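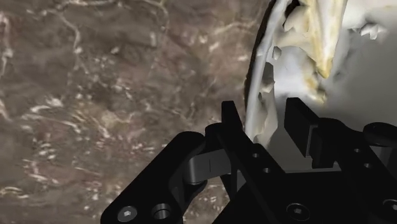 Slide 1. Simulation, gripper open, beside the object.

OK, good morning everybody. Leave this one up while people find seats. Say who I am, say I've been at the Tokness kitchen since they put the first arm in, and say thanks to Fotis Raptis for the slot. (He's going to want me done by the coffee, so keep moving.)

Start with the number. We send out 1,055 meals on a normal day at Tokness, and until January every one of them was plated by hand. Now the arms at Gridton do the cold side and we do the rest. People ask me if I miss it. I miss the talking — you stand next to somebody for 90 minutes scooping potato salad and you know all about their kids. I don't miss my wrists hurting!

Then the job titles. Two of us went from line cook to what Tsakiris calls "cell lead," and I laughed at that for a week. What it means is I get in early, I look at what the arm is going to be asked to do, and I say no to some of it. PAUSE here, they usually laugh.
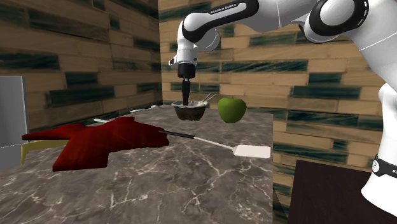

Training is the part I really want to talk about, so slow down. When Fleltemora sets up a new task they build it in simulation first, and the cooks get to sit in and complain. Best thing we ever asked for. Look at that counter: crumpled red cloth, spatula lying across it, apple right up next to the bowl the gripper's dipping into. I know that counter, I've worked on it! The early versions were spotless and I told them no kitchen looks like that at eleven o'clock. So my mess is in there now, and so is everybody else's.

Ask for hands: who here got asked anything before the machine showed up? Wait for it. Don't fill the silence.

Money slide if there's time — the 500 hours of paid training, who got it, why nights got less. Be fair to Tsakiris, they did fix it.

Questions. Water.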